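Cups, week one

10 November 2020

I finished the first batch of cup examples for Jilach last night. The count stands at 819 kept recordings, and the target for this task is 1,000. I had hoped to be done by now, but the last stretch always goes slower, mostly because I get pickier about what I keep.

For anyone new to this blog, Jilach is the side project I have been writing up since January. The idea is to train a small policy on everyday table tasks using examples done by hand. You hold the gripper, do the task the way you want it done, and the recording goes into the pile. No robot is needed for this part. The model comes later, and so do most of the problems.

The task this time is simple to say. Start with cups scattered on a table and sort them out one by one. I picked paper cups because they are cheap, light, and annoying. A paper cup on its side rolls when you touch it a little off center. Squeeze too hard and the wall caves in. I threw out a lot of early recordings where I crushed the rim and then fixed it with my other hand, which teaches the model nothing useful.

A few notes on what I changed since the last post.

I mix the layouts more. My first 300 recordings had most of the cups standing up, in nearly the same spots, and the test model I trained on them was helpless when a cup was lying down. Now I tip the cups over, turn the rims in different directions, and let some of them touch or hide behind each other.

I mix the cups too. Plain ones, printed ones, different sizes, sometimes a plastic one. The prints matter more than I expected. A model that has only seen white cups gets lost on a dark one.

I slowed down. When I watched my old recordings at normal speed I could barely follow my own hand. I now pause for a moment before closing the fingers, and the start of each grasp is much easier to find when I cut the files.

I also stopped at 26 recordings per sitting. Past that my wrist gets tired and I start coming in at the same lazy angle every time. It shows in the data.

Storage goes through Ditell, which has been fine apart from one evening when it refused to sync and I had to copy everything over by hand. For labeling I am still using the scripts from the Chatzigeorgiou set, with small edits to the file names. I tried Ledier for a couple of days and went back. It wanted every grasp labeled in four stages, and I only need two.

Next up is training on the full batch and checking it against layouts I have kept aside. I will post the numbers whether they are good or bad. After that I would like to try bowls, if I can find enough that don't match.

If you are collecting your own examples and have a good way to spot near duplicates, please leave a comment. I am doing it by eye and I know I am missing some.

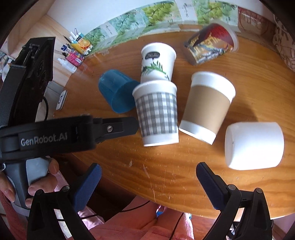
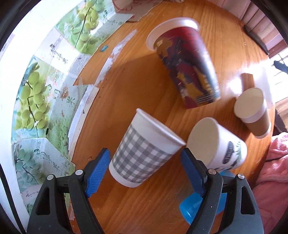

Two of the cup layouts. The gingham cup is in both.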